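Lestville Home Forum > Kitchen and Laundry > Washing up by hand: am I mad for loving it?

plumjamjar
Posts: 212
2023-08-24

Our dishwasher packed up in June. It was a Citell, it had done 11 years, and it went out with a smell like a burnt hairdryer and a puddle that reached the fridge. I'd always assumed that when it died I'd have another one delivered by the weekend, but money was tight that month so we thought we'd manage by hand for a bit.

Well, I love it! I really do. I put the radio on after tea, fill the bowl, and by the time the play has got going the whole lot is done. The kitchen is tidier than it has been in years — there's no half-loaded machine with everybody's mugs waiting for it to be full enough to run, and I'm not forever hunting for the one good knife.

So two questions for you lot. First, does this wear off? My sister gives me until Christmas. Second, what's your order? My gran swore by glasses, cutlery, plates, pans, and I've stuck to that, but a friend does her pans first to "get the misery over" and I can't work out whether she's a genius.

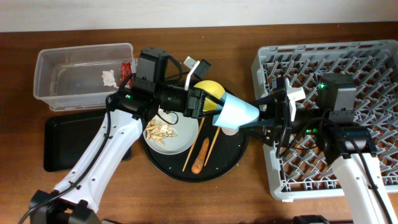
Also, any tips for starchy things would be very welcome. Pasta and rice are my nemesis. I scrape everything into the food bin, rinse cold, and still end up with that grey glue on the sponge which then goes on to the next plate. I've been through so many sponges.

mossandmortar
Posts: 3,000

Happy 3,000th post to me, and I'm spending it on washing up. Wouldn't have it any other way!

Your gran was right. Glasses first in the cleanest, hottest water you can bear, then cutlery, then plates, then anything greasy. If you do pans first you need to change the water, and then you've used two bowls and may as well have bought the machine.

For starch: cold water and a brush. Keep the sponge well away from it. Hot water cooks the stuff on harder, same as with egg and porridge. Leave the plate under cold while you do the glasses, give it a going over with a stiff brush, and only then let it into the bowl. I've had the same brush for ages and it goes through a hot boil in an old saucepan every so often.

And no, it doesn't wear off. I've never owned a dishwasher and I look forward to it most nights. Most nights!

the_kettle_shelf
Posts: 468

I'm going to be the wet blanket. I did the by-hand thing for two years in a rented flat and I could not wait to stop. It's lovely when there are two of you and it's plates and a pan. Try it with three teenagers who use a fresh glass every time they walk past the tap.

The other thing is water. A full machine on the eco setting is far thriftier than most people are at the sink, especially the ones who leave the tap running the whole time (my husband, I am looking at you). If you're careful with a bowl it's closer, I'll give you that.

My order when I do have to do it: whatever is nearest. I'm not proud.

mossandmortar
Posts: 3,001

But a bowl is the whole point! Whoever leaves the tap running isn't washing up, they're having a paddle.

Agreed on teenagers. Ours got a mug each with a dot of nail varnish on the base, and if your mug was dirty you washed it or went thirsty. Worked a treat for a while and then one of them found where I kept the nail varnish.

plumjamjar
Posts: 213

Cold water and a brush, right. I've been doing it with hot water this whole time, no wonder. Off to Bajwa's on the parade tomorrow, they have a big tub of brushes by the till that I've walked past for years.

Kettle Shelf, fair point about the glasses. There are only the two of us most of the week. I think I'd feel differently with a houseful.

tinroofsupper
Posts: 96

Can I throw in the drying question? For me that's where the real argument is. I'm firmly on the side of air drying. Wash, rinse, rack, walk away. Tea towels are damp by the second plate and you're just moving the wet about, and if the towel has been hanging there since breakfast then you're moving other things about as well.

What changed it all for me was getting a proper rack with a bit of space in it. I'd had one of those dinky wire ones that holds six plates and a spoon, and everything ended up piled on top like a game of pick-up sticks. The bigger one means I can stand the bowls at a tilt so the water runs out of the foot ring, and cups go in upside down with a gap under the rim so they don't fog up.

My rules, such as they are:

Plates at the back, all leaning the same way.
Bowls tilted, never flat.
Cutlery handles down, apart from sharp knives.
Nothing wooden left in the rack overnight.
Empty it before bed or it turns into a cupboard.

I break the last one constantly.
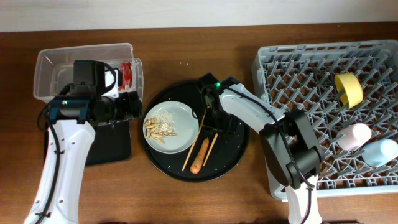
hobnob_harriers
Posts: 731

Oh I can't let the tea towel slander stand! A good linen one, washed soft, is a joy. You need a stack of them, that's all. I keep a drawer full and get through three or four of an evening when we've had people round, and they all go in a hot wash with the flannels.

Air drying is fine if you've got soft water. We haven't. If I leave glasses to drain they come out looking as if somebody has breathed on them, and then I have to do them again before I can put them in front of visitors. A quick polish while they're still warm and they sparkle.

It's also the sociable bit. One washes, one dries, and you get the whole day's news. I've had more decent conversations with my son over a tea towel than I ever have sitting opposite him at the table.

tinroofsupper
Posts: 97

I'll give you glasses in a hard water area. I won't give you plates. Who is polishing plates?

hobnob_harriers
Posts: 732

Me! With great happiness!

sidegate
Posts: 54

Enjoying this thread far too much. I'm a late convert as well — I moved to a place with no room for a machine unless I gave up the washing machine, and I'm not giving that up for anything.

On the glue-on-the-sponge problem, what helped me was a squirt of liquid straight on the brush instead of into the bowl for the starchy plates. I use Bimum, the green one, because it's what the corner shop sells, but I doubt it matters. I used to put far too much in. You want a little bit of foam, and if you're still rinsing bubbles off the plates a minute later you've overdone it.

My other discovery is the tray. I carry everything through from the table on one big tray, do a scrape and a sort on the worktop, and then the empty tray becomes the place for anything that doesn't fit the rack. Lids, plastic tubs, the colander, all that awkward stuff.

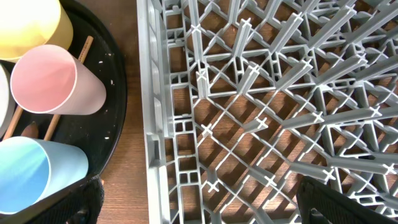

Plastic is the one thing I always dry with a cloth, mind you. It holds on to the water long after the china is ready, and if you stack tubs with even a drop in them they smell like a swimming bag by the end of the week. So tubs and lids get a wipe, then they sit out with the lids off for a while, and then they go away.

the_kettle_shelf
Posts: 469

Plastic comes out of the dishwasher wet too, to be fair to you all. It's the one thing I'm always grumbling about. I open the door and every single tub has a little pond on top, and whoever unloads it (me) gets it down their sleeve.

Still not giving it up. But I'm nicking the tray idea for Sunday lunches.

mossandmortar
Posts: 3,002

Sidegate, tell us about orange stains. I've a tub that had bolognese in it once, and it has been that colour ever since.

sidegate
Posts: 55

Sunny windowsill! Wash it, leave it wet, stick it in full sun for a day or two. It won't go back to new but it fades a lot. Bicarb paste does a bit as well, if you've got the patience. I keep one tub purely for tomatoey things now and have made my peace with it.

bramblewick29
Posts: 17

Long-time reader, barely ever post. I wanted to disagree with the order of things, as I think cutlery should go first.

Hear me out. Cutlery goes in your mouth, same as glasses, and it takes the longest to do properly if you do each piece on its own. If I leave it until second I rush it, then find a fork with egg between the prongs. So it goes in a jug of hot soapy water as soon as we sit down to eat, it soaks all through the meal (the cooking spoons and so on, obviously, not the ones we're using), and then it's the first thing through the bowl.

Glasses second. The water is still perfectly clean at that point.

mossandmortar
Posts: 3,003

Blasphemy, but I do like the jug.

hobnob_harriers
Posts: 733

The jug is brilliant. Don't put bone handles in it though, or anything with a glued handle. I ruined a set of butter knives that way and I'm still cross with myself.

plumjamjar
Posts: 214

Back from Bajwa's with a brush, a second brush for pans, and a washing-up bowl in the most cheerful yellow, which I didn't need at all. Last night was macaroni cheese, so a proper test.

Cold water, stiff brush, tiny squirt of liquid on the bristles. No glue! The dish itself had to soak until morning round the edges, but the plates were done in no time and the bowl water stayed clean right up to the pans. I'm thrilled.

I tried the jug as well. Verdict: yes to the jug, but I'm still doing glasses first, sorry Bramblewick. My gran would haunt me.

Next question, for anyone still here: what do you all do about roasting tins? I've got one soaking now and it's winning.

tinroofsupper
Posts: 98

Put it in the oven with the door shut and pretend it's clean. Or hot water, a spoonful of soda crystals and leave it an hour, if you're feeling virtuous. Not on aluminium though, it goes black.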